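Encimera de mármol gris Bredo: opinión tras seis meses

Compramos la Bredo de 80 cm para la mesa auxiliar de la cocina. Costó 390 euros en Stelora, con el transporte aparte.
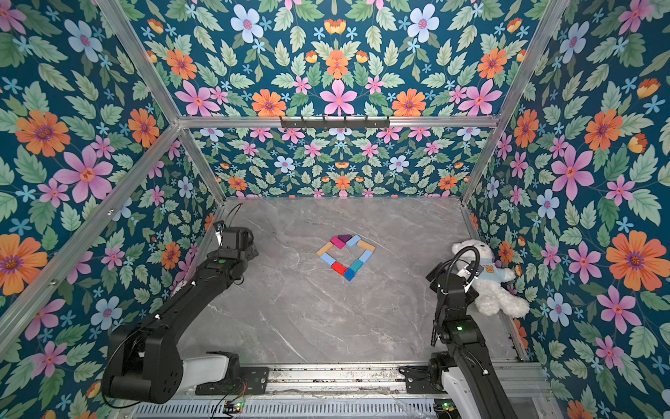 El montaje no tiene misterio. Pesa bastante y conviene subirla entre dos. La silicona la puse yo, porque la que traía estaba seca.

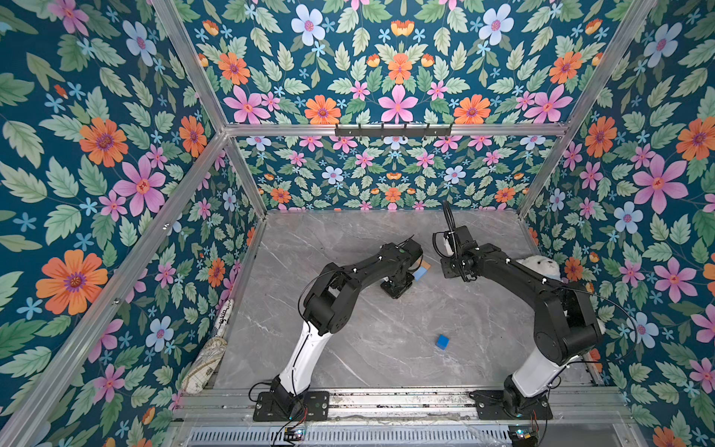
Para limpiar uso jabón neutro y un paño. El limón deja cerco si no se seca enseguida, y el vino también. Con el sellador Peltonen mejoró, aunque hay que repetirlo.
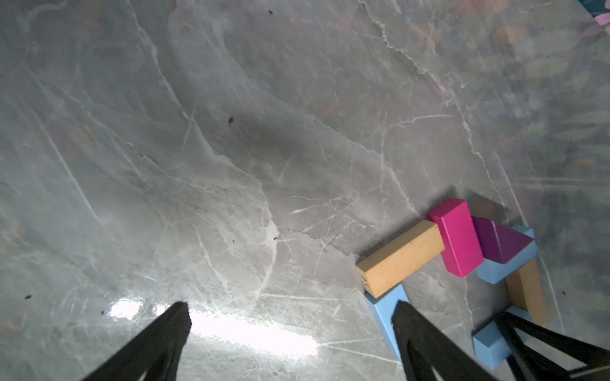
El acabado pulido refleja mucho la luz y se ven todas las migas. Si volviera a comprar, miraría el mate de Murkbridge, que pasa de 900 euros.

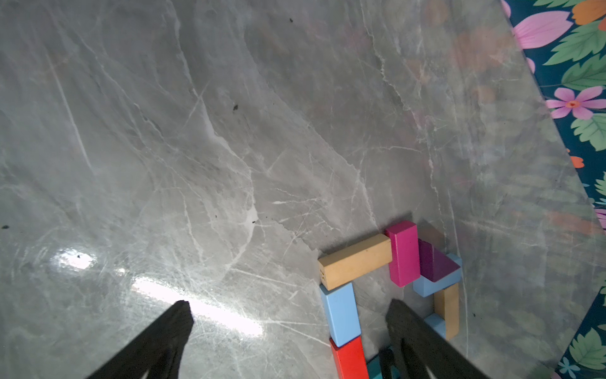 Lo mejor y lo peor
A favor: el precio y el canto, bien rematado.
En contra: los ácidos y el embalaje, muy justo.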